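FOR IMMEDIATE RELEASE

Vurkon Opens Floor Tile Exchange in Tandar to Keep Good Tiles Out of the Landfill

TANDAR, October 27, 2018. Vurkon, a supplier of floor and wall coverings, today announces the opening of its Floor Tile Exchange in the Rasden district of Tandar. At the Exchange, households and small builders can bring tiles which remained after a renovation, and other people can take them for a small handling fee. The service is open to everybody and it is not necessary to be a customer of Vurkon.

In almost every home renovation there are tiles left at the end. The tile setter advises to buy more than the room needs, for the cuts and for breakage, and this advice is correct. But after the work is finished, the boxes stay in the basement for many years, and finally they go to the dump. At the same time, other families look for a few tiles of an older series to repair one corner of the kitchen, and they cannot find them in any store because the series is no longer made.

"We received such calls every week," said Meifang Jiang, Managing Director of Vurkon. "A person has three broken tiles by the balcony door and he is told that he must change the whole floor. We did not like to give this answer. In our own warehouse there were old boxes which we could not sell, and the solution was perhaps standing there the whole time."

The Exchange starts with a stock of 2,000 tiles from the Vurkon warehouse. All of them are the ends of series that the company sold in former years. The stock is sorted in 46 groups by size, thickness and shade. A visitor brings one tile, or a broken piece of it with at least one full edge, and the staff compare it with the samples on the wall. If a match is found, the visitor may take up to one box on the same day. If there is no match, the request is written in a book and the visitor receives a call when something suitable arrives.

Shade is the most difficult part of this work. Two boxes with the same name on the label can have a different shade when they come from different firings. Gray tiles are especially known for this. For this reason the comparison is always made in daylight near the front window, and the Exchange does not accept requests by telephone or by photograph only.

The idea was tested last December in a small room behind the Vurkon store. During the test, 400 households asked for a match or brought their own leftovers. Many of them came from the older apartment buildings of the Yao neighborhood, where the halls and kitchens were tiled at the same period and from a small number of series.

Kamil Šťastný, who leads the Exchange, worked as a tile setter before he joined the company. "Please do not throw away the tile only because it has old adhesive on the back," he said. "We can clean it. What we cannot repair is a chip on the face or a crack that goes through. And please bring the box label if you have it. The label tells me in one minute what I otherwise must search for half a day."

The following items are accepted: whole ceramic and porcelain floor tiles, wall tiles, skirting pieces, and unopened bags of grout which are within their date. Natural stone is accepted after inspection. The Exchange cannot accept tiles from before-use as chemical storage floors, roof tiles, or mixed rubble.

Vurkon will also offer a free evening course on how to replace a single floor tile. The participants will learn to remove the grout without damage to the neighboring tiles, to clean the bed, to set the new tile at the right height and to fill the joint. Tools are provided for the evening. The places are limited and registration is at the desk in the Rasden store.

The company has set a target of 1,000 matched requests in the first year of operation. The results will be published on the notice board of the store and in the annual customer letter. 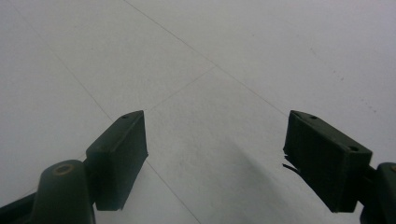
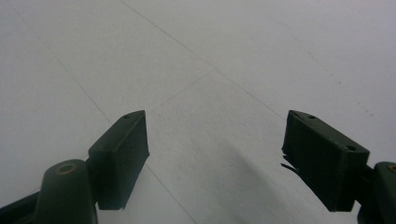

Pale gray floor tile, two views.

About Vurkon

Vurkon supplies floor and wall coverings to private customers and builders in Tandar and the surrounding area. The company has its store and warehouse in the Rasden district.

Press contact: Vurkon, Customer Office, Rasden store, Tandar.

Comments (4)

oldkitchen
Do you take half boxes? I have maybe five or six tiles of a beige one, no label anymore.

Vurkon Customer Office
Yes, half boxes and also single tiles are welcome. Please bring them without the label, we will try to find the series.

R. from Yao
Our hallway has been missing a tile for so long that we just keep a mat on it. Going to bring a piece in next week.

tilda_b
Is the course OK for total beginners? And is there parking for unloading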